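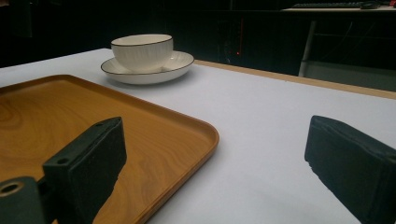

Stopping work in September

2022-12-25
By Stella Wanyama

I finished at the county records office at the end of September, after 19 years at the same counter and a few before that in the back room. A couple of people have written to ask how retirement is going and I've been slow to answer, so I'm putting it all in one place.

The short version is that it's going fine. The first month was odd. I kept waking up at the old time, and by seven I was dressed with nowhere to be. My sister told me to enjoy sleeping in, but I've never been able to sleep in and I wasn't going to learn it at my age. So I stopped trying and got up. I now have a long morning, and most of what I have to say about retirement is about what to do with it.

The mornings

At first I did housework. I cleaned the oven, the top of the fridge, the hall closet and the drawer with the batteries in it. That lasted until the middle of October and then the house was clean. I live alone and I don't make much mess.

After that I tried reading the paper front to back. I gave it up because it put me in a bad mood before breakfast. Now I read it after lunch and skip the opinion pages, and I'm better company for it.

What I settled on is walking first. I go down Ung Street to the river path, along as far as the footbridge, and back up past the school. It takes an hour if I don't meet anyone. In November the path flooded near the pumping station and I had to go around by the road, which I don't like because there is no sidewalk for part of it and the gravel trucks come through early. The city has put up a sign saying the path will be repaired. The sign doesn't give a date.

When I get home I have tea sitting down. This may sound like nothing, but at the office I drank it standing up between customers, and usually half of it was cold. I think I went most of two decades without finishing a cup while it was hot. If you're still working, I recommend sitting down for it even on a workday, if they'll let you.

Money

People don't like to talk about this, but I looked for plain information before I stopped and didn't find much, so here is mine. My pension comes to $1,286 a month after the health insurance is taken out. The house is paid for. The car is old and I drive it less than I did.

I spend less on lunches, gas and work shoes. I spend more on heating, because I'm home all day and in the past I turned it down when I left. The November bill was a surprise. I've since closed off the back bedroom and moved my chair to the south side of the living room, where the sun comes in until two or so. December's bill hasn't come yet.

I also spend more at the hardware store, for no good reason except that I have time to go there.

The one thing I'd do differently is the paperwork. I sent in the pension forms in late summer and thought that was early. It wasn't. The first payment came five weeks after my last paycheck. I had savings to cover it, but I would have been upset if I hadn't. Send the forms in spring. Keep copies of everything, and write down the name of whoever you talk to on the phone. I spent my working life on the other side of that counter and I still forgot to do it.

The quiet

I expected to miss the people and I do, though only some of them. I miss the talk in the back room on Fridays. I miss the man who came in every few months looking for his great-grandfather's land deed and never wanted to leave once we'd found the page. I don't miss the phone.

What I didn't expect was how few words I would say in a day. There was one Tuesday in October when I spoke to the checkout clerk at Witotura and then to no one until the next afternoon. It didn't make me sad, but I noticed it, and I thought I'd better do something before it became a habit.

So I signed up for the bookkeeping class at the library in Trindale. I already knew most of what was in it. The teacher uses a program called Civitz, which was new to me and which I found slow, but I can work it now. Two of the women from the class come over every other week and we go through our household budgets, and then we talk about everything else. One of them is also recently retired. The other has a few years to go and says she is taking notes.

I've also started calling my brother on Sundays. We used to talk at holidays and on birthdays. It turned out to be easier to talk every week, when there's less to catch up on. He tells me what he's fixing and I tell him what I had for dinner.

Next year

I don't have big plans. I'd like to get the back steps rebuilt before someone goes through them, and I have one estimate and am waiting for another. I want to take the train out to see my niece in the spring, when the fares go down. The garden was neglected for years and I'd like to have tomatoes. My neighbor says the soil by the fence is no good and to put in raised beds. I may do that, depending on what the steps cost.

I was asked to go back to the office for part of January while they train the new clerk. I thought about it for a day and said no. They can call me if they can't find the plat index, which is in the gray cabinet, second drawer, behind the one marked miscellaneous.

It's Christmas morning as I write this and I'm due at my sister's at noon with the rolls and a pie. The rolls are done. The pie needs another twenty minutes, and then I have to find the carrier with the handle.

Contact Stella | © Stella Wanyama. All rights reserved. | Back to top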